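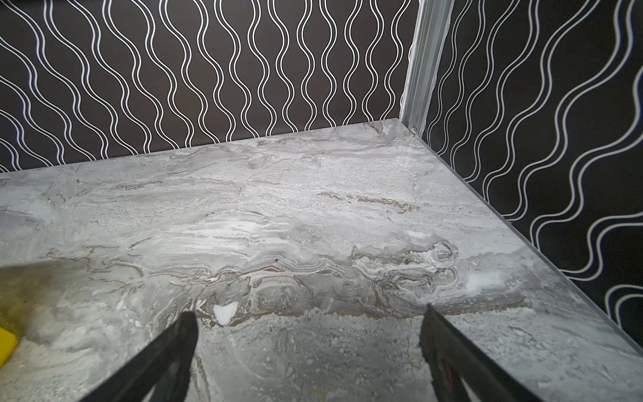 My neighbor Arif Saha has had his kitchen redone, and for most of January he could be found standing in it at odd hours, agreeing with himself. I went over to pay my respects. There is a particular silence that falls when someone shows you a new countertop, and you are expected to fill it. I said it was very nice. He said to keep looking. The fashion now is for stone, or for something doing a good impression of stone: cool gray, with wavy veins running across it and a thread or two of tan, so that breakfast can be eaten over what looks like a weather map of the North Atlantic. A surface like that will have its little irregularities too, a white blotch shaped more or less like a heart, say, and these are the parts the owner points at.

I should explain that I live in Bembridge, where people did not used to renovate. They moved in, complained about the cabinets for thirty years and died. My own kitchen was put in by the previous owners, who had strong feelings about beige. I have been meaning to deal with it for as long as I've had opinions, and what has stopped me is the vocabulary.

You can't just buy a kitchen anymore. You have to have a conversation about how you live. The showroom on the road out to McPhee offers 277 finishes, of which I was able to tell apart four. A young man asked me to describe my morning. I told him I make toast. He wrote this down and asked whether I saw the toast as a solitary thing or something I'd like to open up to the rest of the house.

Ashton Rakena, who designs these rooms for a living and has been patient with me over several lunches, says the questions are there for a reason. People lie about cooking. "They tell me they bake bread," she said. "Then I open the oven and it's full of pans." She once had a couple ask for two sinks so they could cook side by side, and when she went back to fix a hinge, one of the sinks had a fern in it.

The money is its own comedy. Arif's original budget was going to cover everything. Then it covered everything except the floor, and after that it was spoken of in the past tense. He spent almost $3000 on a faucet and drawer pulls alone, a figure he gave me in the driveway, quietly, with one eye on the house. The faucet is a Dredoder. It has a setting for filling pasta pots, and Arif's family, as far as I know, eats rice.

I asked him if he was happy with it all. He said he was, very, though he'd been looking at the dining room lately and it was starting to seem a bit tired.

I went home and made toast. The beige has held up pretty well, considering. One of the cabinet doors hangs a little low and has to be lifted to close, and I've lifted it for so long that I do it at other people's houses.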